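Crash alert did not call after collision, now calls for no reason
3 August 2023
by setthorpe_wagon

Status: reopened by customer
Product: Dresinus plug-in crash alert, Kernel phone app
Plan: Evangelista roadside, personal

What I reported

I was rear-ended at the lights on the Setthorpe road, coming home from work. The other car was doing 23 mph according to its driver, who volunteered the number as if it were a good one. My trunk lid folded, the seat back went flat and my glasses ended up in the passenger footwell. The Dresinus unit was plugged in under the dash with its green light on. The Kernel app was open on my phone. Neither of them did a thing.

What did work was a couple in a delivery van who pulled over behind us. She stood in the road in a yellow vest and waved traffic around. He sat with me, asked whether I could feel my hands, and called 911 from his own phone after I had put in the wrong passcode on mine over and over. They stayed until the ambulance left. I never got their names. I would like to be able to say the gadget I pay for every month did at least as much as two strangers on their way somewhere else.

So the ticket is simple. Why did it not call?

First reply from support

They asked me to confirm that the unit was plugged in. I had said so. They asked me to confirm that the app was open. I had said that too. They then sent the help page on how to pair the unit, and closed the ticket because "the customer has been given the relevant resources."

I reopened it.

Second reply

This one was from a different desk and was longer. It said the impact "may not have met the threshold for a severe event." I asked what the threshold is. They said it depends on several factors. I asked which ones. They said speed, direction and duration, and that they could not share the values.

I don't believe a threshold that can't be written down is much of a threshold. My insurance adjuster wrote the car off. If that doesn't count as severe I would like to know what does. I also pointed out that the sales page shows a car hit from behind at a stop light, with the app lighting up. That is exactly what happened to me, apart from the app lighting up.

Things I was told to try

The old car is gone. The unit came out of it without a scratch, so I put it in the replacement wagon and went through their list. I'm writing down what I did and what came of it, for whoever gets handed this next.

Unplug, wait, plug back in. Green light came back. It had been green the whole time, including during the crash, so I'm not sure what this was meant to show.

Delete the Kernel app and install it again. It lost my emergency contacts and didn't say so. I only noticed when I went looking. If you are reading this with the same problem, check your contacts list after every reinstall. Mine had gone back to a blank page with a cheerful message on it.

Allow location at all times. It was already on. I turned it off and on again so I could truthfully say I had.

Allow the app to run in the background. Same.

Turn off battery saver. This had been off on the day of the crash. Support asked me how I could be certain. I could be certain because my phone was on the charger.

Update the unit. The update took most of an evening and stopped partway on the first go. The instructions say to keep the engine running. I did that in the driveway until the neighbor's kitchen window went up, and then I did it in the supermarket parking lot.

Run a test alert. It passed. The test alert is a button in the app. You press it and the app tells you that the app is working. As far as I can tell it doesn't ask the unit anything. I pulled the unit out of the socket and ran the test again, and it passed again. I sent support a screen recording of that and was thanked for my feedback.

New problem after the update

The unit that wouldn't call when I was hit now calls when I am not.

The first time was at the supermarket. I shut the tailgate, and the phone started counting down out loud. I had my arms full and it got to the end. The Evangelista operator came on the speaker and asked if I needed an ambulance. She was polite and I was embarrassed. I told her I'd closed the trunk. She asked if I was able to move to a safe place.

The second time was a speed bump at the hospital, where I was going for a follow-up on my neck. The third was me dropping the phone between the seats with the car parked and the engine off.

I reported all of it on this ticket. Support opened a new ticket for it and told me the two problems are unrelated. I'd like somebody to explain how they could know that, given that they haven't yet said what caused the first one.

What I found in the event history

There is an event history in the app if you press and hold on your own profile picture. It isn't in the help pages. I found it by accident.

On the day of the crash it shows a trip starting at work and ending at the lights. No impact, no braking. The trip ends as though I had arrived there, got out and gone about my day. So either the unit didn't feel the hit, or it felt it and the app threw it away. Those are different faults and I would expect them to be looked at by different people.

The tailgate, on the other hand, is in there as "rear impact, possible injury."

I sent this to support. They said the history is "for informational purposes" and shouldn't be relied on. I asked what else I should rely on.

Third reply

They offered a 50 dollar credit toward next year's plan. I turned it down, since I'm not sure I want next year's plan. They also suggested that the unit might have come loose in the crash and lost power at the moment of impact. That is the first idea anyone there has had that could be checked. I had already told them the light was green when I was sitting there afterward waiting, and that it never went through its start-up blink, which takes long enough that I would have seen it. I was staring at it. I had nothing else to look at while the man from the van talked to me about his dog.

They asked if I could be mistaken, having been in an accident. Sure. But I wasn't mistaken about who made the call.

What I tried on my own

I borrowed a second unit from someone at work who has the same plan. Same model, bought last November, never updated. I put it in my wagon, paired it with my phone, and shut the tailgate as hard as I could, repeatedly. Nothing. I put my own unit back and shut the tailgate the way a normal person would. Countdown.

Then I swapped phones. My unit with the other phone still went off. The borrowed unit with either phone stayed silent. To me that says the false alarms live in the unit or its update, and the app is just passing them on. I'm not an engineer and I may have missed something, but it took me one lunch break and it's more than has been done from the other end.

What it does not tell me is whether the older version would notice a real crash. Mine was on the older version when I was hit. So the choice seems to be between a unit that hears nothing and one that hears everything, and I've been asked to rate my satisfaction with both.

I went back to the borrowed unit's history as well, with the owner's okay. There is a pothole in there that cost a wheel and a tire. It's logged as "smooth trip, well done."

Where things stand

Support has offered to replace the unit. I asked which version the new one would come with. They said the latest. I asked whether the latest is the one that calls an ambulance for a tailgate. They said they have no known issues with the latest version. I had the other ticket open in front of me at the time.

I have accepted the replacement, with the condition in writing that this ticket stays open until somebody answers the first question. I've also asked for the old unit to be looked at and not just wiped and sent to the next customer. No answer on that yet. They did send a prepaid envelope, with an address label for a returns warehouse, which doesn't fill me with hope.

I know how this reads. I was fine, more or less, and there are people with bigger complaints. But the whole pitch for this thing is that it'll be there when you are by yourself on a dark road and can't reach your phone. I was on a busy street in daylight with a kind couple behind me, and it still managed to miss it. Somebody else may not get the couple.

For now I've taken the unit out of the car and put it in the glove box. I've written my sister's number and my blood type on a card and stuck it to the sun visor, and my phone's own emergency shortcut is set up so that it works without the passcode. I tested that one with the car parked and it got as far as the countdown, where I stopped it.
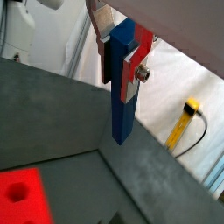
If the replacement shows up I'll run the same tailgate test with it, on both phones, before it goes anywhere near a real trip, and post the results on this ticket. Please don't close it in the meantime. And if you drive a white delivery van and once stopped at the lights on the Setthorpe road to help somebody who couldn't find her glasses, thank you. They were under the mat.

Recent tickets
Kernel app deletes emergency contacts after reinstall
Dresinus unit stays green with ignition off
Test alert passes with nothing plugged in
Evangelista plan renewed after cancellation
Countdown too quiet to hear over radio
How to find event history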